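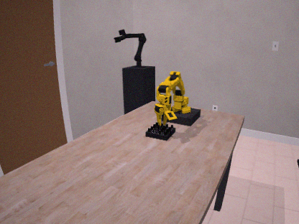
I finally learned to make soup without a recipe, and I am so happy about it that I have to write it all down before I forget how it happened.

Some background. I have cooked from recipes my whole life. I was the person who drove back to the store for one bay leaf. Then in October my neighbor Delphine Mbeki handed me a bag of squash from her yard, more than I could carry in one trip, and when I asked her which recipe she used she looked at me like I'd asked which recipe she used for toast. "You start with an onion," she said. And that was the whole lesson!

So I started with an onion. I cut it up badly, put it in the big pot with too much butter, and left it on low while I fought with the squash. (Squash skin is no joke. I now put the whole thing in the oven for a bit first and it peels so much more easily.) By the time I was done the onion was soft and brown and sweet, way past where I would have stopped it with a timer running, and the kitchen smelled like somebody else's much nicer kitchen.

Then garlic, then the squash, then water to cover. Just water! I had always thought you needed good stock or there was no point. You need salt, and you need to taste it, and then you need to taste it again. I must have gone back to that pot every few minutes with a spoon. It was flat, then it was a little less flat, and then I squeezed in half a lemon and it woke right up.

The thing I was missing all those years was the knob. On my stove I had two settings, high and off. Now I move it all the time -- down when the onion starts catching, up to get the pot going, way down again once it's bubbling. It's the most fun part. I feel like I'm driving.
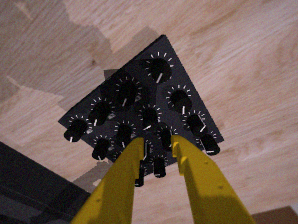

Knobs, my new favorite thing.

Since that first pot I have made 9 soups, and only one of them was bad. That was the beet and orange one and we don't need to talk about it. The best was a white bean soup with a heel of old cheese thrown in, which I stole from my friend Umut Türkmen. He also adds a spoonful of the bean water from the can, and it gets so thick and silky that my sister asked if there was cream in it. There was not!

A few things I want to remember for next time:

Salt the onion right at the start.

Potatoes fix thin soup. Bread does too, if it's stale enough.

Greens go in at the very end, with the heat off. I keep ignoring this and ending up with gray kale.

Leave some chunks. I blended everything for the first week and it was like eating very good paint.

I still love my cookbooks, and I would never bake a cake this way. But there are 32 jars on my spice shelf and I used to open maybe three of them -- last night I put caraway in with the cabbage, just because I wanted to see, and I had two bowls standing up at the counter. Next up is lentils. Delphine says you start with an onion.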